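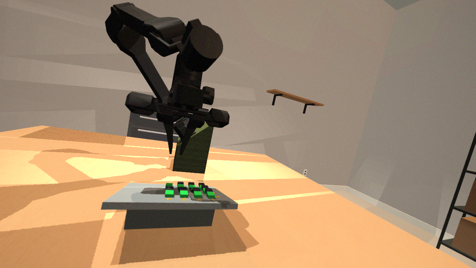

Page last changed: November, 7:00 pm

I'm looking for someone to help me run the tea counter at Miva, my little fabric and mending shop in Prosten. It's three afternoons a week plus the odd morning when I'm off buying stock, and I'd love to have somebody settled in before the summer rush.

A bit of background. I started out selling cottons and buttons, and then people kept hanging about to chat (which I loved), so I put in a kettle. Then a second kettle. Now we do tea, toasties and whatever cake I've had time to bake, and I can't hem trousers and butter bread at the same time any more. I've tried - there was butter on the trousers.

What you'd be doing: making drinks, serving at the counter, washing up, keeping the cake cabinet tidy and taking money for fabric when I'm stuck at the machine. You'll pick up the fabric side as you go. If you can already tell linen from a poly blend, brilliant, but I'd sooner have someone who's friendly and turns up on time!

Shifts run from noon until close. We shut at five, and you'd be out the door by twenty past once the floor's swept. School holidays are busier, so please don't apply if you need all of January off.

Pay is the award rate for your age, plus super, paid fortnightly. You get lunch on shift and a staff discount on everything except the Llorente wool, which I barely make a cent on myself.

The shop is at 160 Sikum Road, next to the shoe repairer. The bus stops almost at the door and there's a rack for bikes out the back. Parking is awful, I won't pretend otherwise. There are two steps up from the footpath, and the stockroom is up a narrow flight of stairs, so have a think about whether that suits you.

To apply, drop in with a resume or a handwritten note with your phone number and the afternoons you can do. Mornings before eleven are best for a proper chat. I'll ring everyone back, even if it's a no, and anyone I'd like to try out gets a paid two-hour trial. Bring comfy shoes and an apron if you've got a favourite - mine are all covered in chalk.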